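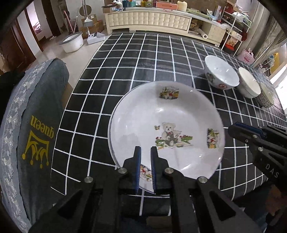

Romodari 家常碗盘名录
说明文件(README),第 2 版

写在前面

这份名录记的是普通人家每天在用的碗和盘子。它们不是古董,也算不上什么名窑,大多是超市里买的、亲戚送的、搬家时从上一个厨房带过来的。我们一共登记了 106 件,来自 9 户人家,每一件都有一条文字记录:什么形状,多深,口沿有没有描线,花纹画的是什么,平时拿来盛什么,放在柜子的哪一层,主人管它叫什么名字。

最后这一项是我们最喜欢的。同样一只深盘,这家叫“汤盘”,隔壁叫“菜碗”,再过一条街就成了“那个小熊的”。做这份名录的起因,说来也就是这么一件小事:Erlinda Panganiban 搬到 Cullirden 以后,在朋友家帮忙摆桌子,主人喊她拿“鱼盘”,她把整个柜子翻了一遍也没认出哪一只是鱼盘,因为那只盘子是圆的,上面一条鱼也没有。后来大家边吃边聊,发现每家都有一套这样只有自己人听得懂的叫法,于是就有人提议记下来。记着记着,就成了现在这个样子。

如果您是第一次打开这个文件夹,建议先把这份说明从头读一遍再去看表格。有些栏目的填法和您想的可能不太一样,先读一读能省不少工夫。

文件夹里有什么

items.csv 是主表,每行一件器物。
names.csv 是叫法表,一件器物可以有好几行,因为一家人里爷爷和孙女的叫法常常不同。
layouts.csv 记的是摆桌和收桌的顺序,哪件先上,哪件后上,吃完以后谁摞在谁的上面。
glossary.txt 是花纹词表,后面会专门讲。
changes.txt 是改动记录,写得比较随意,请多包涵。

三张表都用 item_id 这一栏对应。编号由户号和流水号拼成,中间一个短横。编号一旦给出去就不再改,哪怕那件东西后来打碎了。碎了的在 status 栏里写“已碎”,记录照样留着,有几家的主人特地嘱咐过我们这一点。

主表各栏怎么填

shape(器形):只有“碗”“盘”“碟”“盆”“其他”五种。碰到又深又宽、说碗也行说盘也行的,一律先填“盘”,再在 note 栏写“深”。第 1 版里这类东西填得很乱,Halima Oyewole 花了整整一个夏天把它们理了一遍,八月底才收工,我们都非常感谢她。

rim(口沿):填有没有描线、什么颜色、粗还是细。比如“细线,深蓝”。没有线就写“素”。口沿上有小缺口的,缺口写在 wear 栏,请不要写在这里。

ground(底色):白的就写“白”。我们试过区分“米白”“奶白”“瓷白”,结果两个人看同一只碗能写出三种白来,后来就放弃了。

motif(花纹):用花纹词表里的词,可以写好几个,中间用顿号隔开。先写中间的主花,再写边上的散花。

side(外壁):专给碗用的。很多碗从上往下看里面干干净净,热闹全在外壁,第 1 版没有这一栏,漏掉了不少好看的东西。

use(用途):照主人的话写。“过年才拿出来”“装剥好的橘子”“谁都不许用”都是合格的答案。

place(位置):平时放在哪里。写到柜子的哪一层就够了,不必画图。

wear(磨损):缺口、裂纹、磨花的地方,有就写,没有就空着。

note(备注):随便写什么。有人在这里写了很长的故事,我们一个字也没有删。

关于花纹词表

名录里有花纹的一共将近 69 件,剩下的是素面。之所以没有给死数,是有几件上面只印了一道很淡的压纹,算不算花纹,我们几个人到今天也没谈拢,您要是有主意,欢迎写信来。

花纹词表最早是 Sheena Mackay 起草的,她的原则是“看见什么写什么,不猜”。是玫瑰就写玫瑰,认不准就写“花”;是小熊就写小熊,不必去考证它是哪个牌子的小熊。这条原则我们一直守着。下面几条是实际填表时最常有人问的:

小熊坐在花草中间,旁边还飞着一只蝴蝶的那种深盘,主花写“小熊”,后面跟“花草、蝴蝶”。口沿一圈分布着几簇小花的,散花写“边花”。要是口沿还有一道深蓝细线,那是 rim 栏的事,不要重复写进来。

白碗外壁印彩色碎花,中间又有一块红白两色的圆形图案,这一块写“团花(红白)”。“团花”在这里只是个方便的叫法,凡是自成一块的圆形图案都归进来,里面画的是什么可以在备注里补。

外壁满是细密小点或者斑斑驳驳的花色,看不出具体是什么的,写“斑点”。不要写“釉变”“仿古”之类的词,我们没有人是学陶瓷的,写了也担不起这个责任。

全白的碗,motif 写“素”。请千万不要留空,空着的意思是“还没看”,和“看过了,没有花”是两回事。

摆桌与收桌

layouts.csv 是第 2 版新加的,由 Ariel Policarpio 主持,也是这一版里最费心思的一张表。我们发现光记器物本身不够,一只碗在一家人手里是怎么端的、怎么递的、吃完以后压在谁的底下,和它长什么样子一样值得写下来。

记录的办法很朴素。先在桌上铺一块黑底白格的桌布,格子的好处是大家说话有个依据,“往你那边挪一格”,一听就懂。然后请主人按平常的习惯把碗盘摆上去,我们在旁边记先后次序;摆完了,歇一歇,再请主人收起来,又记一遍。中间不催,也不纠正。有一位老人家收到一半坐下来讲起了她结婚时那套碗的下落,那一次的记录只有半张表,可是备注写满了两页,我们觉得一点也不亏。

这张表里有几个动作词,定义如下。

放:把一件器物放到桌面上。
挪:器物已经在桌面上,换了位置。
转:位置没变,方向变了。有主花的盘子常常要转一下,让小熊或者花朵正对着坐着的人。这个动作很多主人自己都没有察觉,您问他,他还不承认。
斜:器物一边着桌,一边抬着,多半是刚要拿起来或者刚要放下。
叠:放在另一件器物上面或者里面。
并:几件挨在一起排成一排,没有叠。

“叠”和“并”的次序里藏着不少家里的规矩。有的人家大碗一定在下,有的人家只看花色,花的跟花的在一起,素的跟素的在一起,摞得歪歪扭扭也不肯换。Beat Kuster 在整理的时候提出过要不要给每种摞法起个名字,我们讨论了好几个晚上,最后还是决定只记次序,名字让用表的人自己去起。

怎么收来的

参加的 9 户人家分布在 Gremden 和 Cullirden 两处,都是熟人介绍熟人。每家去之前先打招呼,说清楚我们要看的是天天用的那些,请不要特地洗出一套好的来。话是这么说,还是有好几家把最漂亮的摆在了最前面,这也是人之常情,我们照单全收,在 use 栏里写明“待客用”。

每件东西由两个人分别填,填完对一遍。对不上的地方先问主人,主人也说不准的就把两种写法都留下,中间加一个“或”字。所以您在表里看到“碗或盆”的时候,请不要以为是漏改。

主人的姓名、住址一概不收进来,备注里提到的家人也都改成了“奶奶”“大女儿”这样的称呼。有一家希望保留他们家狗的名字,我们保留了。

可以拿来做什么

我们自己最初的想法,是给刚搬进一个新家、或者刚嫁娶进一户人家的人看看,让他们知道听不懂“鱼盘”不是自己笨。后来 Padilla 读书会的几位朋友拿叫法表去做了一次闲谈会,每人带一只自己家的碗来,讲一讲它叫什么、为什么,据说那天下午谁都不肯先走。除此之外,编教材的、写小说要给厨房添点细节的、研究日常用语的,想来都能用上一点。

不太合适的用法也说几句。名录里没有价钱,也没有年代,请不要拿它去估价。9 户人家实在不多,又都是熟人牵线,您若想从里面得出“某地的人都爱用花碗”这样的话,我们劝您再等等,等名录长大一些。

已经知道的毛病

第一,尺寸不全。早先去的几家没有带尺子,是用手比的,“一拃”“一拃半”这样的写法还留在表里,我们不敢自己去换算。

第二,杯子和勺子完全没有收。不是不想收,是一开口子就收不住了。

第三,颜色的叫法偏粗。同样写着“蓝”的,有的近乎黑,有的像洗过很多遍的布。晚上在灯下填的那几件尤其要留神。

第四,叫法表里有些方言字打不出来,用了同音字代替,后面加了星号。懂的朋友看到不对的,请一定告诉我们。

第五,layouts.csv 里有一户的收桌记录排在了摆桌前面,那是当天就先收的桌,饭刚吃完我们就到了,次序没有记反。

如何补充和更正

想添一件自家的碗盘,照着 items.csv 的格式写一行发过来就行,编号空着,由我们来给。叫法请尽量写全,孩子小时候乱叫的也算,已经没有人再叫的也算,在后面注一个“旧”字。

更正同样欢迎。请写明编号、栏名、原来写的是什么、应该是什么。如果您就是那件东西的主人,请顺便说一声,主人的话我们直接照改,不再讨论。

来信由 Erlinda 统一收,她回得慢,但每一封都会回。

致谢

谢谢 9 户人家把柜门打开给我们看,还留我们吃了不止一顿饭。谢谢 Halima 理清了所有的深盘,谢谢 Sheena 的词表,谢谢 Ariel 耐着性子在桌边一坐就是一个下午,也谢谢 Beat 把三张表的编号从头核到尾,其间还替大家泡了数不清的茶。那只被叫作“鱼盘”的圆盘子收在第一户的记录里,备注栏写着它的来历,有兴趣的话可以翻一翻。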